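Una mañana hablando de baños con la dueña de Plirari

Llegué con mi libreta y mil preguntas, porque llevo meses queriendo reformar el mío (¡qué pereza y qué ilusión a la vez!).

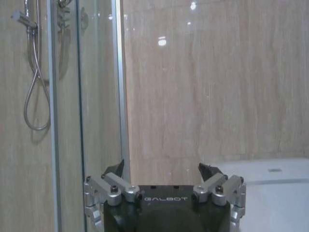
Ella lleva 7 años montando baños y lo primero que me soltó fue: «La gente elige la bañera en dos minutos y luego se pasa un mes dudando con los azulejos». Culpable, le dije yo.

Le pregunté por el beige, que a mí me daba un poco de miedo. «El beige aguanta, y con piezas grandes tienes menos juntas que frotar», me contestó riéndose. ¿Y ducha y bañera juntas? «Si caben, sí. Con mampara de cristal, que deja pasar la luz».

Lo de limpiar el cristal me tenía preocupada, la verdad. «Una pasada de rasqueta después de cada ducha y ya está, no compres 4 productos distintos».

Salí de allí decidida a quedarme con mi bañera blanca. En octubre empiezo la obra, ¡ya os contaré!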